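In praise of the bought sandwich

I have eaten a sandwich for lunch on most working days of my adult life, and I'm still excited about it by half past ten. I know how that sounds. My friend Hala El-Sayed takes leftovers to work in a glass tub and thinks I've given up on myself. But a good sandwich, cut corner to corner and made by somebody else, is one of the great small pleasures of an ordinary day, and I'd like to stick up for it.

Start with the triangle. A square half gives you crust on most sides and a slow start. A triangle gives you a point, and the point is all filling! You're into the middle of the thing on your first bite. My grandmother cut ours that way for birthdays only, and I suppose I've been having a little birthday at my desk ever since.
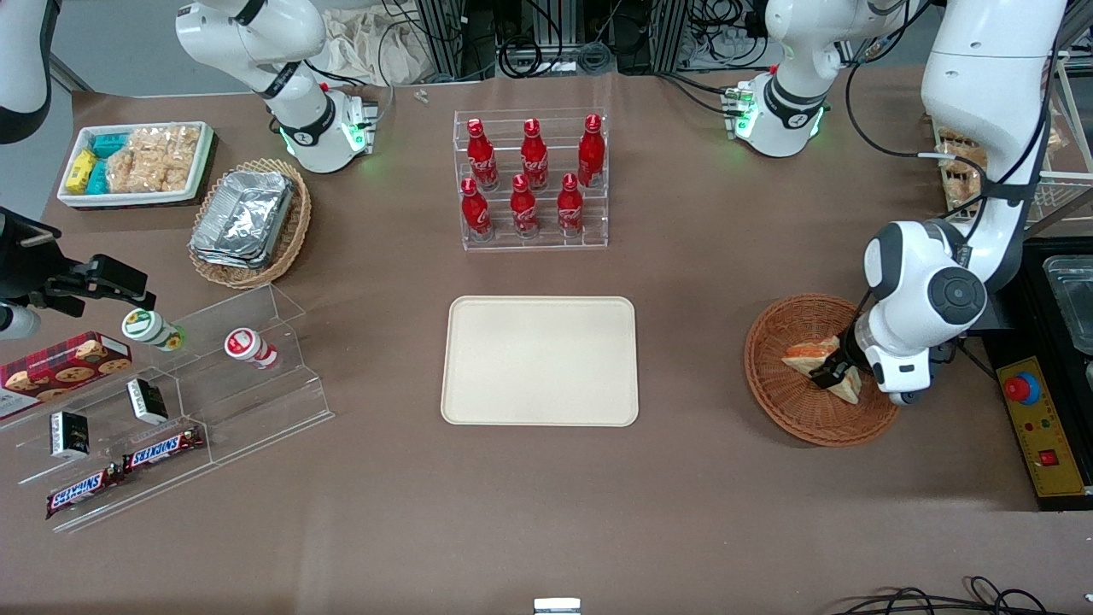 A wedge on pale bread, with a basket to hold it.

I'm fond of a basket, too. The bakery in Brirkalville where I had my first job put everything out in wicker, and the owner, Jacinto Trujillo, lined up the wedges himself at 6 in the morning — egg at the front, tuna behind, and one odd thing at the back that he wanted people to try. Curried carrot, one winter. I thought it was mad and then I ate it every day until he stopped making it. He sold 40 on a good morning and was cleaned out well before noon, and if you turned up late you had a bun and liked it.

What about the price?

Fair question, and I won't pretend lunch is cheap any more. Helge Tveit, who sits across from me, worked out that he could feed himself for a week on what I spend by Thursday lunch, or near enough, and he's probably right. Bring yours from home if you need to, or if you just like making it. I do it myself in the lean weeks before Christmas.

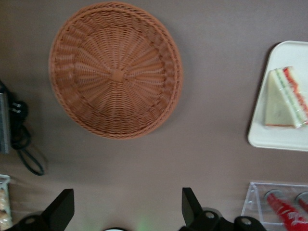 A word for the plain ones

My real worry is that sandwiches are getting too clever. There's a place in Kondbridge that stacks them so tall you need a knife and fork, and by then you're having a salad with toast. Give me two slices, butter right to the edges, a filling with a bit of colour and enough salt. Cheese and pickle. Egg with too much pepper. Roast capsicum mashed into something soft, which I'd walk across town for in the rain (and have).

So if there's a shop near you still making them fresh, go in this week and ask what's at the back. I'm having the egg.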